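Print this page E-mail this article
Search this journal All fields Go
11/11/24 - By the Stivstead Open Laboratory Group

4. The Demonstration at the Kaltcombe Open Day

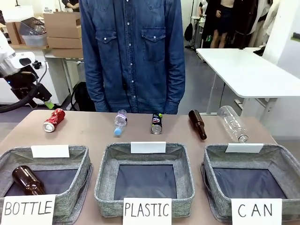
Figure 3. Sorting table at the open day, with bins for bottles, plastic and cans.

4.1 Setting and procedure

The open day was held in the ground floor room of the Kaltcombe building, which our group shares with two other teams. Visitors came in small groups and stayed as long as they wanted. We did not use a fixed program of talks. A member of the group stood at the table, explained the task in a few sentences, and then asked a visitor to choose the next item.

The task was the same one as in Section 3: empty drink containers are placed on the table and the arm must put each of them in the correct bin. The three bins carry handwritten signs, BOTTLE, PLASTIC and CAN (Figure 3). In the laboratory we had used printed symbols, but at an earlier visit by the Prillby school some pupils asked what the symbols mean, and so we changed to words. The word BOTTLE caused a new difficulty. We intended it for glass only, and many visitors expected that a plastic bottle also belongs there. We kept the sign during the whole day, so that the conditions stay equal, and we noted the comments.

The control software was the Chávez planner in the version described in Section 2, without any change for the event. The model had been trained on 2,000 recorded grasps, all of them collected in our own room with the blinds closed. At Kaltcombe the blinds were open.

4.2 Results

In total 1,202 items were presented to the arm. In 219 cases the item was not placed in the correct bin at the first attempt. Most of these cases concern clear plastic without a label, for which the outline is hard to find on a light table. Crushed cans were less difficult than we expected - the gripper closes on the folded part and holds it well. Glass bottles were slow, as we had limited the speed for safety reasons, but they were rarely dropped.

Operation was stopped by hand 11 times. The usual reason was a visitor who reached over the table to straighten an item. A line of tape on the floor was added after lunch and after this the stops became fewer.

4.3 Remarks of the visitors

We did not prepare a questionnaire, and the remarks were written down from memory in the evening, therefore they should be read with care. The question asked most often was what happens to a container which still has liquid in it. Our system has no answer to this at present. A further test with partly filled containers is planned for December at Stivstead, with the same bins and new signs.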